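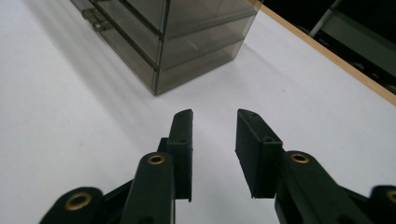

Fingers open, smoked drawer unit on the white table, view from the tool camera.

2021-07-28 - hand-held gripper no. 2, bench in Cirkthorpe

Continued from the page of Chak-lun. He wrote that the right finger comes late when the trigger is pulled slowly. I can repeat it. When I pull fast, both fingers arrive together and one does not notice anything. With a slow pull the left pad starts first and the right pad follows with a small jump.

First I suspected the trigger cable, as in January. Took the cable out and pulled it through a cloth. It is clean, no broken strands. Put it back with the same tension, mark on the mark. The jump is still there, so the cable is not guilty.

Then the linkages. I moved each finger by hand with the cable released. Left is smooth the whole way. Right has a tight place near the open end, and if I press the arm a little to the side the tight place goes away. I took out the pin of the upper joint on the right. Inside of the brass bushing was grey paste, I think old grease with dust of the black plastic. Cleaned with alcohol and a cotton stick, the pin also. The pin has a shiny line on one side but I cannot feel it with the nail. Pin back in, one drop of the Ronis oil, no grease this time. Kheri says grease collects the dust and I agree with her now.

Same cleaning for the other joints, although they were not so dirty. The lower left had almost nothing in it.

Result: 100 slow pulls, jump on 5 of them. Before the cleaning it was nearly every pull. Better, but not finished.

Pads. The screws of the right pad were not tight, I could turn the first one with two fingers. Tightened with the short driver. Do not use the long one, it is too easy to crush the plastic of the mount (see what happened to no. 1). After this I compared the pad faces with the small square. When closed they meet flat at the tips and leave a thin gap at the bottom. Kheri thinks it was always like this from the Chuang print files and that it even helps for thin handles. I leave it.

Camera. I loosened the mount to reach the trigger screw, so the view had to be set again. What I look for: both pads in the lower half and equally high, upper bushings visible on both sides, and the gap between the pads in the middle. The target is the lowest corner of the drawer unit, it should stand over the gap. It is a simple method but it is repeatable if the unit stays at its place. The nearest joints are soft in focus and this is normal, the focus is set for the pads and what is behind them. Please do not turn the lens ring to make the joints sharp.

To do
- order bushings and pins from Kinico, same size as last time, one set for spare
- run 300 slow pulls when the oil has had a night to go in, write the number of jumps here
- if still more than a few, change the upper right bushing and not clean again
- Chak-lun: where is the paper with the cable tension? I used the mark on the sleeve, but the mark is getting weak

Question for Kheri: do we clean no. 1 also, or wait until it shows the same thing? I would prefer to do it now, it is one hour of work and the tools are already on the bench.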